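Réparer soi-même, disent-ils

Depuis février, la médiathèque de ma commune prête des outils. On remplit une fiche, on laisse une caution de 9 euros et l'on repart avec une perceuse pour la semaine. Tout le monde trouve cela formidable. Je suis allé voir, j'ai emprunté, j'ai rendu, et je reste dubitatif.

Je n'ai rien contre la réparation. Mon père ressemelait ses chaussures et je garde mes casseroles vingt ans. Ce qui me gêne, c'est le discours qui entoure désormais le moindre tournevis. À lire la brochure de Mevley, l'association qui gère le prêt, recoller une anse de tasse serait un acte de résistance. Contre qui ? Le fabricant de la tasse l'a vendue, il a été payé, il dort très bien.

La même brochure annonce 3262 emprunts depuis l'ouverture. Le chiffre impressionne, mais que compte-t-on au juste ? Une scie prise le matin et rapportée le soir sans avoir servi vaut un emprunt. Un grille-pain démonté dont on a perdu deux vis aussi. Personne à l'accueil n'a su me dire combien d'appareils remarchaient. J'ai posé la question deux fois, la seconde fois par écrit.

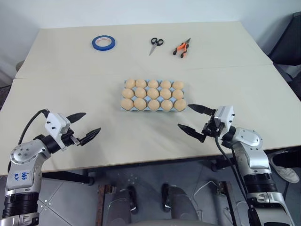

Ciseaux, pince et ruban adhésif bleu : l'outillage de base, et des œufs.

Ward Van Acker, avec qui je me dispute volontiers sur ces sujets, me répond que l'essentiel est d'apprendre. Soit. Mais apprendre demande du temps, et le temps est la grande absente des calculs. J'ai passé un samedi entier sur un aspirateur Drollari dont le moteur est enfermé dans une coque soudée. Aucun outil prêté n'y pouvait rien. La pièce, une fois retrouvée, coûtait 188 euros, port compris. L'appareil neuf était en promotion à peine plus cher, dans la vitrine d'en face.

Voilà où le bât blesse. On demande au particulier de compenser avec ses soirées ce que l'industriel économise sur ses vis. Et s'il renonce, on lui fait la morale. Les gens qui rentrent à vingt heures avec deux enfants à coucher apprécieront. Ceux qui n'ont ni établi, ni garage, ni voisin patient aussi.

Il restait autrefois un réparateur rue de la Gare. Il prenait cher, grognait, gardait votre radio trois semaines et la rendait en état de marche. Il a fermé et la municipalité n'a pas levé le petit doigt. Elle a en revanche trouvé 2369 euros pour l'inauguration de l'outilthèque, buffet inclus. Je ne dis pas que cette somme aurait sauvé la boutique. Je remarque simplement qu'on ne la lui a pas proposée.

Qu'on prête des perceuses, très bien, j'en emprunterai encore une pour mes étagères. Mais qu'on cesse de nous vendre ce service comme une politique. Une politique obligerait les fabricants à fournir des pièces pendant quinze ans et paierait des gens de métier pour les poser. J'ai écrit en ce sens à la mairie et j'attends la réponse.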